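**Ticket: Label printer drops off the network, kitchen counter at Kirbridge**
Status: closed
Opened by: Segundo Sánchez
Assigned to: Edin Trajkovski
Product: Milludari order software, with the Nirby label printer

**Segundo, 8:40 a.m.**
The label printer stops taking jobs partway through the morning. Milludari shows it as "ready" the whole time, so the orders look as if they went through and the labels never come out. If I turn the printer off and on, it prints everything it missed in one go. It started in October, after the new router went in. The printer at Tambunan is the same model and has no trouble.

Tried so far:

- new roll of labels
- different power outlet
- removed the printer in Milludari and added it again

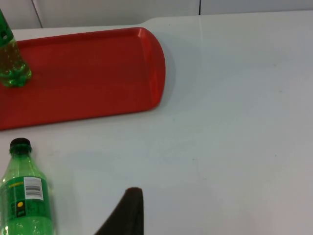 The third one helped until the next morning, then the same thing again.

**Edin, 9:15 a.m.**
Thanks. Please print the network page: hold the feed button until the light blinks, then let go. I need the IP address and the line that says DHCP or static. Also tell me if the printer is on Wi-Fi or a cable.

**Segundo, 9:50 a.m.**
Wi-Fi. The page says DHCP, address ends in 11. Milludari has the printer saved with an address ending in 11 too, so they match right now. I haven't restarted anything since opening.

**Edin, 10:05 a.m.**
OK, leave it alone until it fails. When it does, print the page again before you turn it off.

**Segundo, 11:30 a.m.**
Failed. Second page still says 11 at the end. Ping from the office PC times out. The Wi-Fi light on the printer is solid, not blinking. Two jobs stuck in the queue.

**Edin, 11:45 a.m.**
So the address isn't changing, which rules out my first guess. Next thing to check is whether something else is using the same address. With the printer switched off, ping that address again from the office PC.

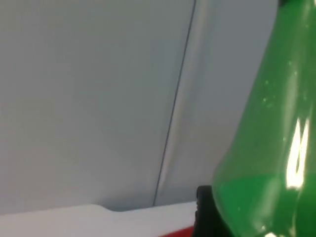

If you get a reply, send me the router's client list. Look under Network, then Connected Devices. It may take a minute to fill in.

**Segundo, 12:20 p.m.**
I got a reply with the printer off. The client list has the address against the card reader. I looked at the card reader settings and it is set to static, same address. It must have been entered by hand when the router was swapped – I don't have a note of it.

**Edin, 12:35 p.m.**
That's the conflict. Please do this in order:

1. Set the card reader to DHCP and restart it.
2. In the router, reserve the current address for the printer.
3. Turn the printer on and print the network page.
4. Send 2 test labels from Milludari.

**Segundo, 1:10 p.m.**
Done. Card reader picked up a new address and takes payments. Both test labels printed. I'll run it through tomorrow morning before we close this.

**Segundo, next day, 2:00 p.m.**
No drops all morning. The printer's counter went past 1,000 and nothing is stuck in the queue. Fine to close.

**Edin, 2:10 p.m.**
Closing. I've added the reserved address to the site notes for Kirbridge. Reopen this ticket if it comes back – no need to start a new one.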